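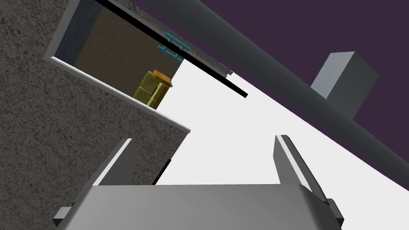 Wrist view, the speckled wall and the olive thing in its cubbyhole.

"Closer," said Orathai, leaning over my shoulder with a bag of dried mango. "You're going to hit the wall."

"I am not going to hit the wall."

I hit the wall. The left finger went straight into the gray speckle, the gripper shuddered, and the whole kitchen jumped back to the beginning, with me holding the controller and feeling my ears go warm. Orathai wrote nothing down. She just pressed the big key that meant throw it away, and ate another piece of mango.

It was June, and I had been at Skollell for exactly one morning. The job, as it had been explained to me on the phone, was to pretend to be a robot so that a robot could later pretend to be me. I had said yes before the woman finished the sentence. I was 19, I had spent most of my life being told to put the controller down, and now somebody in an office above the Carthorpe bus station wanted me to pick one up and would pay me for it!

The kitchen did not exist, of course. It lived on a machine under the desk that blew hot air on my ankles. You could fly your hand around in it, and the view came from the wrist, so that when you rolled the gripper the room rolled with you and the purple nothing behind the furniture swung up over your head. By ten o'clock I had stopped feeling seasick. By eleven I was tilting my own head to match, and Orathai had to tell me to sit up.

"What is it, anyway?" I asked. "With the orange top."

"Mustard," she said.

"Sumathi says it's soap," said Yuto Fujimoto from the next desk, without taking off his headphones.

"Sumathi thinks everything is soap."

What we needed was 500 good ones. A good one meant you reached into the opening, closed the fingers on the mustard (I had taken Orathai's side right away), brought it out and set it on the white surface, all in one go. No stopping to think, because then the learner would learn to stop and think in that same spot forever. Yuto had once scratched his nose in the middle of a reach, back when they were doing drawers, and for weeks afterward the trained arm paused in front of every drawer like a man who had forgotten why he came into the room. They still called that the Fujimoto.

I loved that story. I made him tell it twice before lunch.

The afternoon was better. I found that if I came in low and let the wrist roll late, the fingers slid past the rim of the opening with room to spare, and from then on it was like learning to whistle - one minute just air, the next minute a tune. I got one. Orathai pressed the other key, the small one, the keeping one. I got another. I got six in a row and yelled, and Mayuree Boonyarit came out of her office to see who had been hurt.

She was the boss, and she was also the person who looked at every single run. She pulled up a chair and watched mine at double speed, her chin in her hand.

"They're all the same," she said.

"They're all perfect," I said.

"They're very pretty. Now give me some ugly ones." She took the controller out of my hands, flew the gripper off to a corner, twisted it until the teal handle was pointing somewhere it had no business pointing, and gave it back. "It's going to wake up in places like this. It will start crooked, or too close, or with its fingers half shut. Show it how you get home from there."

So I did. I started from behind, from above, from so near the wall that there was nothing to see but speckle. I nudged the mustard by accident, chased it along the tiles and caught it, and Mayuree said "Keep!" so loudly that Yuto finally took off his headphones. I had never in my life been praised for a recovery. At school they only wanted to see the answer.

We stayed until the last bus. The count on the wall said 128, and 40 of those were mine, and I could feel every one of them in my thumbs.

"Do you want to see it try?" said Orathai. She already had her coat on. "It's only had a taste, so don't expect much."

She typed something and put the controller down on the desk, where both of us could see it. Nothing touched it. On the screen the gripper hung still for a moment. Then it moved, a bit wobbly, off to the right for no reason at all, and I whispered to it, I couldn't help it. It came back. It went in low. And just before the rim of the opening, late, a little later than anybody else would have done it, it rolled its wrist.

"That's me," I said. "Orathai, that's me!"

It missed the mustard by the width of a finger and drove itself into the tiles.

"So it is," she said, and held out the bag so I could have the last piece.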